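Last updated: 15 June 2022
3 min read

Putting the long wall right

We moved into the flat on Rweyemamu Street in November, and the first thing I wanted rid of was the wallpaper in the back room. It had been painted over at least once, in a cream gloss that had gone the colour of weak tea. I left it alone all winter. It was too cold in there to work with the window open, and I had other things to do.

When I did start, the paper came off in pieces the size of a stamp. I scored it, soaked it with warm water and a drop of washing-up liquid, waited, and scraped. The top layer came away and left the backing behind, so every part of the wall had to be done again. The short walls took me two evenings. The long one took the rest of the week.

Under it was old plaster, mostly sound. There was a hollow patch near the door that I could hear when I knocked on it, and a crack running up from the skirting beside the chimney breast. My neighbour Josée Perron, who has lived downstairs a good deal longer than we have, told me hers has the same crack in the same place and that she fills it every few years and thinks no more about it. I took that as permission to do the same.

I cut out the hollow patch, brushed away the dust, wetted the edges and filled it in two goes, letting the first dry overnight. Filling it in one go is what I did in our last place, and it sank. The crack I raked out with the corner of the scraper and filled with the flexible stuff in a tube.

Then there was the question of what to put on it. I had planned to paint straight on to the plaster, but with the light coming in from the side you could see every dip. A skim coat was more money than I wanted to spend on a room that is mainly for ironing and guests. Lining paper was the cheap answer, and it is what I went with — the heavy grade, hung sideways, so that the joins don't line up with those in the paint-ready paper you might put over it later.

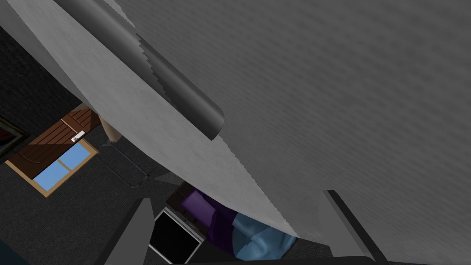
Pale grey, with a slight grain to it.

Hanging paper sideways on your own is a nuisance. The lengths are long and want to fold up on themselves. Mateja Shehu came over for the second day and held the far end, and it went three times as fast. She is also much better than me at cutting round a socket. I would do the ceiling line first again, with a level pencil mark to work to, as our ceiling drops towards the window and following it would have sent every strip downhill.

Two of the joins opened up a little as the paste dried. I ran a thin line of filler down each and sanded it the next morning. You can find them with your hand but I can't see them from the doorway.

The paint is a flat off-white, two coats, with the first one thinned. I used a medium roller and did the edges with a brush I've had for years. It smelled for a couple of days and then it didn't.

Still to do: the skirting, which needs the old gloss rubbed down, and the back of the door. The radiator is staying as it is until I have a free weekend and somewhere to put it. I also need to decide about the curtain pole, as the old brackets left holes bigger than the screws that go in them.

Contact | © 2022 All rights reserved | Back to top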